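Kurniawati Nugroho
I said I'd write up how I moved my pantry from bags to jars, so this is that. Long thread. It took me most of August 2019 and I'd do a few parts differently.

Background: two people, small apartment, one tall cupboard next to the stove. Everything was in half-open bags with clips on them. We had three bags of red lentils going at once and no idea.

First step was emptying the whole cupboard onto the floor. I threw out anything that smelled off, mainly old walnuts and a whole wheat flour from the last apartment. Whole wheat flour goes rancid a lot faster than white. I keep mine in the freezer now.

Then I wrote down what we really eat every week. Rice, lentils, oats, flour, sugar, peanuts, dried chilies. Those got the big jars. The rest got whatever was left.

Jars: I bought most of them secondhand from the Rillodow flea market. Check the rim with your finger before you pay. A chip means it won't seal. I missed one and the brown sugar set like a brick.

The lids are the real expense. The jars with the wire clip need a new rubber ring every so often and the rings come in sizes that are very close to each other. Take one with you to the store.

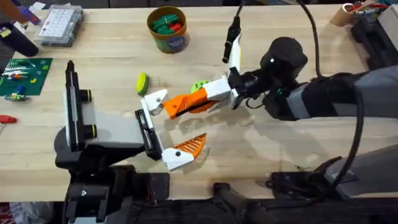 Light wood tabletop, pale boards.

Labels. I tried chalk pens and they rub off on your hands. I tried printed stickers and they leave glue behind when you change what's in the jar. Masking tape and a marker works fine and peels off clean.

Put the date you filled it on the label too. I also write the cooking ratio for grains, so I don't need to keep the bag. "Rice 1 to 1.5" fits on a short piece of tape.

Never pour new on top of old. Tip the old stuff into a bowl, wash and dry the jar, new in first, old back on top. The jar has to be completely dry. I leave mine upside down on a rack overnight.

Someone asked about moths. Yes, we had them in March. Freezing new flour and rice for a few days before it goes in the jar has worked for us so far. Also wipe the shelf corners and the little holes where the shelf pins go.

Hina Paracha told me to keep the oils and spices away from the stove side and she was right. Spices are in a drawer now, lying flat, labels up. I use them more because I can see them.

Total spent was $50, and that includes the rubber rings and one jar I broke on the way home.

What I'd skip: the matching set of tiny jars. They hold less than one packet of anything, so you end up with a jar plus a clipped bag, and that was the problem in the first place.

Next is the freezer. I'm not looking forward to it. If you have a system for frozen bread that works, reply and tell me.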